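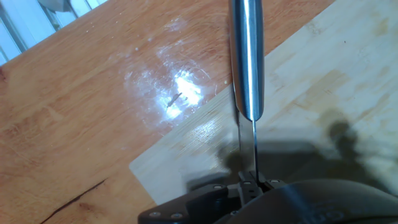 Page last changed: one Sunday in November

Search this site Enter keywords Go

The price came through at 5 in the morning, as it always did, and my aunt read it out to the kitchen before she had so much as put the kettle on. She had worked thirty years at the Irkberg terminal, the last 12 of them in the office over the loading arms, and although they had given her a clock and a very decent lunch and sent her home for good, she could no more stop following crude than she could stop breathing.

"Down again," she said, quite cheerfully, and wrote it in her book.

Delorme had bought the terminal in the spring, tanks and jetty and all, and there was a good deal of talk in the town about what they meant to do with it. Some said hydrogen, some said wind blades, and the man at the chip shop, who was usually wrong but always kind about it, said flats. My aunt said they would wait for the price to tell them, same as everybody else ever had.

That evening we walked out along the sea wall to see the Kestis come in, the last tanker on the old contract, up from Jesau with her lights on and riding low. It was bitterly cold and I had brought the wrong gloves. She took an age to turn — they do, you know, and the pilot was a careful one — and my aunt told me about the winter when 1,000 lorries queued back past the church and the women took soup down to the drivers.

"Was it good soup?" I asked.

"It was terrible soup," she said, and took my arm, and we stood there until the ropes were on.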